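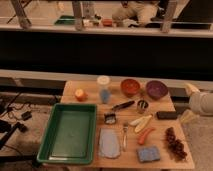
I have my doubts about the tray. Every decluttering column since March has told us to buy one, put it on the table, and let it "hold the day". Dwayne Lindgren of Heralstead has 3,114 subscribers to a newsletter that says little else.

My own experience is that a tray is one more thing on the table. Ours is big and green, and it takes up so much room that the forks, bowls and markers get pushed to the other side, where they were already. At six in the evening you still have to clear the lot before anyone can eat.

Lindgren's answer is to sort by colour. Shengli Xie, writing in the Talness paper, prefers sorting by room. I tried both for 11 days. A purple bowl goes with what, exactly? And which room owns a toy carrot?

What works at our place is dull. Two people, a cupboard with a door that shuts, and a bit of nagging. I can't see anyone paying for a newsletter about that, and the tray people would have nothing to sell you.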